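Stedmont Gripper Arm Kit, Model 3445
Shared Workshop Equipment - Dutance Build Program
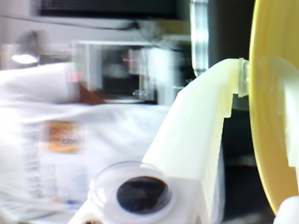
The Stedmont Gripper Arm Kit is supplied to home builders and member workshops that wish to assemble a working robot gripper with ordinary hand tools. All structural parts are plastic and may be painted, drilled or replaced by the builder. The standard finish is matte white, with the round part in pale yellow, and the flat faces of the arm will accept adhesive fittings such as the googly eye mounted near the lower end of this one. Decoration of this kind is permitted under the workshop rules, provided that it does not cover a fastener or touch the moving jaw.

Contents of the kit
Arm sections, pre-cut
Round part, yellow
Gripper jaws, one pair
Servo motors, 3
Controller board with power lead
Fastener bag and hex key
Printed assembly guide

Assembly
Builders should allow up to 7 hours for a first assembly. The joint between the arm and the round part is to be fitted last, after the motors have been centered using the routine in the guide. Screws in plastic should be tightened by hand only. A power driver will strip the holes, and parts damaged in this way are not covered by the replacement plan.

Cables should be left with enough slack for the arm to reach both ends of its travel. Run the arm slowly through its full range before fitting the jaws.

Use in a shared workshop
The arm must be clamped to the bench whenever power is connected. Loose bags, cloth and packing material should be kept clear of the jaws while the arm is moving. Members who leave a build unfinished are asked to disconnect the supply and label the work with their locker number.

Compatibility
The controller accepts the Zevham hand pendant and the Mbwambo foot switch - both are sold separately. Kits bought before August require the replacement lead, part 2318, before either accessory can be connected.

Ordering and spare parts
Spare jaws, motors and fastener bags may be ordered singly from the parts desk. Please quote the model number with every request. Painted or drilled parts cannot be returned.

Page last revised 2021-12-28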